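Household Tips: Getting Your Email, Calendar and Contacts in Order

Most homes now have at least one shared mailbox for bills, school notices and deliveries, and it tends to fill up quietly until something gets missed. The tips on this page work with any ordinary mail program. Menu names differ a little from one to the next.

Separate bills from everything else

Make a folder called Bills and set up a rule that moves mail from your utility, phone and insurance companies into it. In most programs you open one of the messages, choose "Create rule" or "Filter messages like this," and pick the folder. Leave the messages marked as unread. If the rule marks them as read, you will stop noticing them.

Check the Bills folder on a set date each month. Ours had 37 unopened messages in it when we started, and two were final notices.

Keep attachments out of the mailbox

A warranty or receipt is hard to find again once it is three years deep in a mailbox. Save the PDF to a folder on the computer and name it by item and store, such as "Dishwasher Hernberg receipt." Then delete the message if the mailbox is short on space.

Sort by size before you start deleting. When we did this in April, 168 messages were taking up more than half of the account, nearly all of them old photos and scanned forms. Empty the trash folder when you finish — deleted mail usually counts toward your limit until you do.
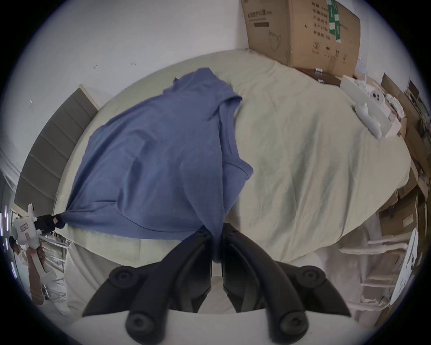 Put chores on a second calendar

Add a separate calendar for the house and give it its own color. Furnace filters, trash pickup and bedding changes go there, and appointments stay on the main one. You can hide the house calendar during work hours with one click.

Set repeating chores to repeat from the start, with an end date a year out. Entries with no end date pile up after you move or change the routine, and they are a nuisance to clear.

Clean up duplicate contacts

Duplicates usually appear when a phone and a computer both save the same person. Export a backup copy of the address book first. Then run the "Merge duplicates" command if your program has one, and look over the list before you accept it. Two people at the same address can get merged by mistake if they share a home phone number.

Add the plumber, the pharmacy and the school office while you are there. Put the trade first in the name field ("Plumber Closenora") so that it comes up when you search in a hurry.

Write down the settings

Keep one sheet of paper with the incoming server, outgoing server and user name for each account. Do not put passwords on it. Use a password manager for those, or a sealed envelope kept with your other important papers. You will want the sheet when you replace a computer — the old one may not start long enough to look anything up.

Last updated August 8, 2023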